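Evaluation of the Farninach Gripper Kit for Sorting Small Desk Items
Project report, Siyabonga Sithole and Do-yoon Son

3. Test setup

The Farninach kit is sold by Cemau as an add-on for light robot arms. It contains a two-finger gripper, a bracket for a small wrist camera, and a software package for recording and replaying motions. We were asked to judge whether it could be recommended for the first-year lab at Oltstead, where the usual tasks involve small objects on a flat surface.

Writing instruments were chosen as the test class. They are thin and low, they roll, and their barrels differ in surface and color. The arm was guided by hand through each approach while the wrist camera recorded. We collected 247 recordings over four sessions in June.

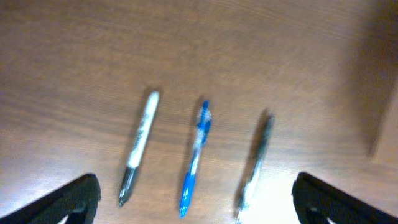 Figure 2. Wrist camera view with a Sharpie marker, a blue retractable ballpoint and a third pen between the gripper fingers.

Motion blur was the main defect in the camera data. In Figure 2 the lettering on the marker is only partly legible, and glare on the tabletop washes out the lower part of the pen on the right. The clear barrel of the ballpoint is a separate problem - the supplied detection tool often boxed the blue grip and the blue top as two objects.

We rejected 38 recordings for blur before training. Lowering the approach speed in the settings menu helped, but the menu does not state units, and the value had to be found by trial.

4. Results

The trained model was run for 100 grasp attempts, all with the pens laid nearly parallel. It completed almost 80. Most failures came from closing on two pens at once. The fingers open wide enough to span a group, so the approach angle matters more than the manual suggests.

Mounting the kit took one afternoon. The bracket screws are short and worked loose twice - we replaced them with longer ones from the lab stock.

5. Recommendation

The kit is suitable for the first-year lab if lighting is diffuse and the objects are spaced apart. The detection tool should be retrained before use on clear plastic. Crossed pens were not tested.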